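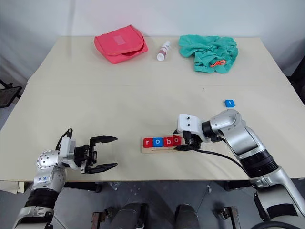

Do letter tiles really help a five-year-old learn to spell?

My son's school wants us to buy the Flumach set, 276 tiles for home practice. He already spells fine with a pencil when he feels like it. Is there any proof, or is this just a nicer toy?

Przemysław Kołodziej
I'd hold off. We did 10 minutes a night through April and my daughter got very good at sorting by color. Tiles do spare kids the handwriting part – that much I believe. The rest sounds like a sales pitch. Cut up some cardboard first and see if he cares.

Osov
we have them, theyre ok. lost 2 vowels already

Clirel
Ask the teacher what she's seen in her own class, and not what the box says. Mine couldn't tell me.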